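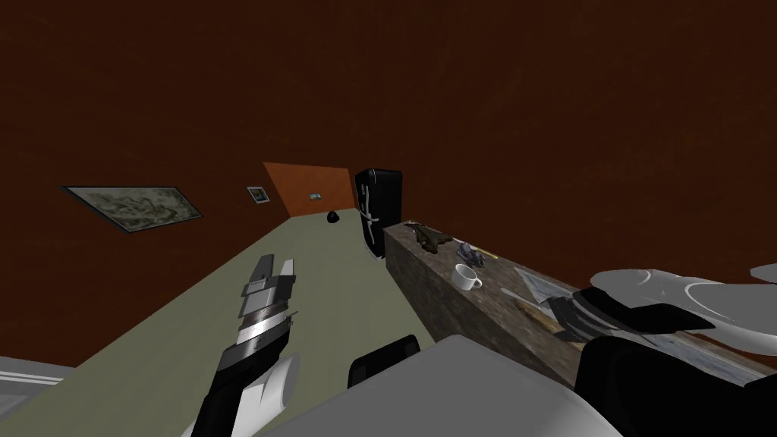

Two-armed kitchen room in Zidham, seen from the robot's own viewpoint, with the mug and pencil on the counter.

Zidham 3 review: the simulator that got me working in the evenings again

I have been putting off moving my manipulation work to a new simulator for most of a year, mainly out of laziness. My old setup was slow, held together with scripts, and I knew where every crack was. Then Alexiou put out version 3 of Zidham in March and a colleague would not stop going on about the planner, so I gave in. I've used it nearly every working day since and I like it a great deal.

Zidham bundles a physics engine, a renderer, a motion planner and a set of tools for recording and replaying runs. You can use the parts separately (I ran the planner on its own for a fortnight) but they are much nicer together. Installing it took me 39 minutes on a clean Linux machine, including the room pack, and nothing needed compiling by hand. If you've been in this line of work for long you'll know how rare that is!

The planner is the star. You give it both arms as one problem and it plans them as one, so you stop writing those horrible little rules about which arm has to wait. My usual test is picking up a mug by the handle from a counter with other things lying close by, then passing it across to the other gripper. In the old setup I got a usable path on perhaps half of my tries, and I'd go and make tea while it thought. Zidham mostly answers before I've let go of the mouse. When it fails it tells you which link was going to hit what, in plain words, and draws the clash in the viewer.

Perception tooling is very good too. Every camera can give you colour, depth and object masks from the same step, lined up properly, and you can tip a camera to any angle you fancy. I train on badly tilted views on purpose, with the floor running off on a slant, and the masks stay clean right up to the edges of the robot's own body. Thin things are the hard part as ever. A pencil lying on a mottled stone worktop is a nasty target for any detector, and having perfect labels for it saved me days of drawing outlines.

Dark, shiny surfaces are handled well, so a glossy black fridge is a decent stress test for your depth model. Plain walls look a bit grainy at the default quality setting. Turning the sample count up cures it and slows everything down, and I leave it alone.

The replay tool deserves more attention than it gets in the manual. You can scrub back through a run, change one controller gain, and carry on from that step with everything else kept as it was. I found a sign error in my wrist controller this way that had been annoying me since the Clinville project. It took one evening.

Grumbles? A few. Soft objects are still weak: cloth folds nicely and then creeps slowly along the counter as if it had somewhere to be. The licence server is fussy about sleeping laptops. The room pack holds 20 rooms, and I'd swap half of them for better control over clutter. The contact settings page is one long list with no search box, and two of the names on it don't match the manual.

I compared it with Zivholm, which a lot of labs still use. Zivholm is lighter and its scripting is tidier, and for a single arm on a bench I might still pick it. For two arms in a furnished room I wouldn't go back. My current task has had 3,221 runs through Zidham and only a handful stopped for reasons that weren't my own fault.

Try the planner demo first, with your own robot model if you can. Mine loaded on the second go, once I'd fixed a joint limit I had typed in wrong years ago.

Contact | Copyright 2019 | Back to top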